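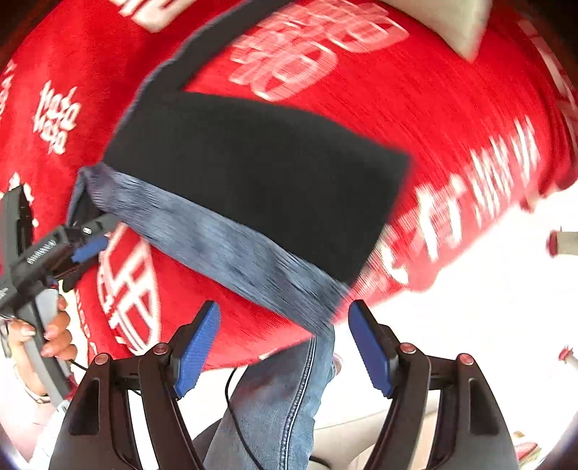
By Impi Hirvonen | 21/04/2020 | Fundis Explains

How does a video go viral?

A video is called viral when a very large number of people see it in a short time. The word comes from "virus", as the video passes from person to person.

Suppose a girl in Arncombe films her grandad dancing at a birthday party. She puts the clip on Nerow, a video-sharing app, where 10 people follow her. All of them watch it. Some press the share button, which shows the clip to their own followers as well. By teatime it has 300 views.

The app is also keeping count. It uses a set of instructions called an algorithm to decide what each person sees next. The algorithm checks how long people watch, how many leave a comment and how many share. If the totals are high, it shows the clip to strangers. 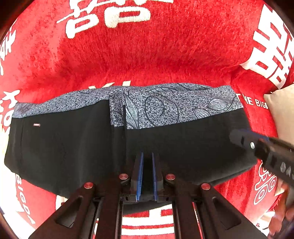
Strangers do not know the grandad. They may guess why he is dancing, and some guesses will be wrong or unkind. Our clip now has 646 views and 352 comments. A comment can be copied and passed on just like a video, so a wrong guess can travel as far as the clip itself.

Deleting the clip removes the first copy only. Other people may have saved it — the app cannot reach into their phones and take it back.

Before you share a video of someone, ask that person first. If they say no, do not post it. If a video of you is being shared and you are unhappy about it, tell an adult you trust and use the app's report button.

Word box
Algorithm: a set of steps a computer follows.
Follower: a person who has chosen to see your posts.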